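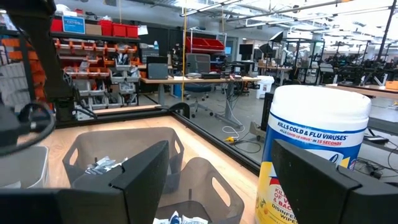

Bins with wrapped packets, wipes canister behind.

Esgate Packet Sorting

Small wrapped packets sorted into open bins on a wooden tabletop. The set has 3,218 clips – 12 folders, named by bin layout.
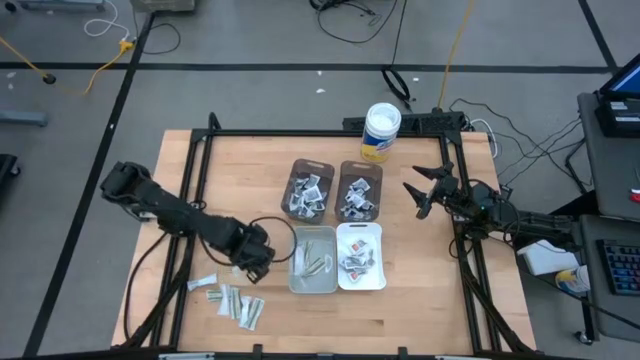 Four bins in a block, loose packets still on the table.

Contents

Packets differ in size and print. Striped ones are tagged "long", the small square ones "square". Mixed piles have both tags.

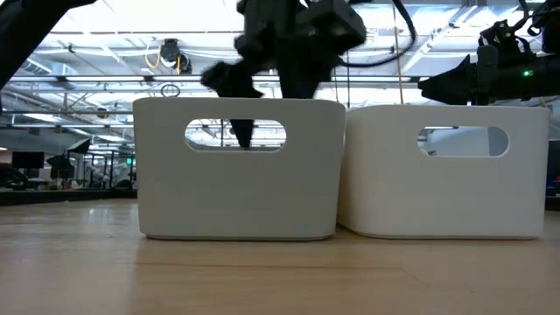 Known issues

Labels in folder 12 use the old bin names. Read names.txt first.

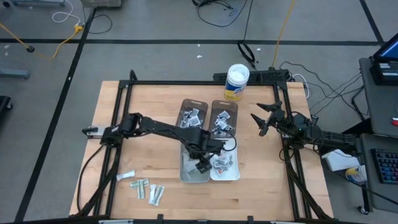
Last changed: 19 April 2023

Send corrections to the Kaken list – please give the clip number.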